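Print this page | E-mail this page
Reading time: 6 min

3. Tracing one surname across two parishes

3.1 Sources and how they were read

The main source for this section is the set of parish registers for Trestitz and Tresovach, which overlap for most of the nineteenth century. Baptisms, marriages and burials were kept in separate books in Trestitz but in one running book in Tresovach, so the two could not be searched in the same way. We read the Trestitz books from end to end. For Tresovach we first made a list of every entry with the surname Piras, or anything close to it, and then went back for the witnesses and godparents.

Spelling was the first difficulty. The name appears as Piras, Pirras, Pirasz and, in the hand of one priest, as Biras. We treated all four as the same surname only where a second detail agreed, such as a mother's maiden name or a house name. A matching first name was not enough, as the same few first names were used in every branch of the family. Entries that could not be joined in this way were left out of the tree and kept in a separate list.

House names helped more than we had expected. In both parishes a family was often known by the house and not by the surname, and the priest sometimes wrote down only one of the two. The house name Lemo is found beside the surname Piras from the earliest book onwards, and it stays with the building after the family has left it. A later household of a different surname is also entered as Lemo, and earlier compilers took these people for cousins. We found no blood tie between them.

3.2 Family papers and living relatives

The registers were checked against papers kept by descendants. These were mostly letters, two prayer books with dates written inside the covers, and a typed family history put together by Remo Longo for his own relatives. Longo's history gives no references, but most of his dates agree with the registers to within a year. Where they differ we have followed the registers, with one exception discussed below.

Fifteen descendants answered our letter, and six of them agreed to be interviewed. The interviews were held in the older streets where the family's last rented houses had stood, or by telephone for those who had moved away.
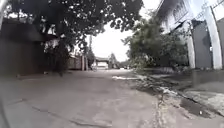 Figure 1. Concrete street with an overhanging tree at the left.

Each person was asked to name their grandparents and great-grandparents before being shown any document. This was done to keep memory apart from what people had since read - several had already seen Longo's history and could quote from it. We noted beside each answer whether the person had owned or borrowed a copy. Answers given by those who had not seen it were given more weight, though they were usually shorter.

Memory was good for names and poor for dates. It was also good for quarrels. Three interviewees told us of a brother who was "struck out" of the family after a dispute over a field, and none of them could give his first name. The Tresovach book has a marriage in February 1871 for a Giacomo Piras of the house Lemo, with no Piras among the witnesses. He does not appear in Longo's tree. We think he is the brother in question, but the link rests on the house name and on his age at marriage, and it is marked as probable in our tables.

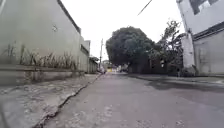 The exception mentioned earlier concerns his sister Caterina. The register gives her burial a date that comes before the baptism of her youngest child. Longo has her dying the year after that baptism, and a letter written by her husband supports him. The burial entry is squeezed in at the foot of a page in a different ink, and it may have been copied late from a loose note. We have used Longo's date and recorded the other in a footnote to the table.

3.3 Limits of the tree

The tree as it stands covers direct lines and married siblings. Children who died before confirmation are included only where the baptism and the burial could both be found. Godparents are listed but not joined to the tree. Renzo Benedetti read the doubtful entries a second time without seeing our first reading, and where his reading differed the entry was moved to the list of unjoined names. That list is given in full in the appendix, with the page of the register for each entry.

Print this page | E-mail this page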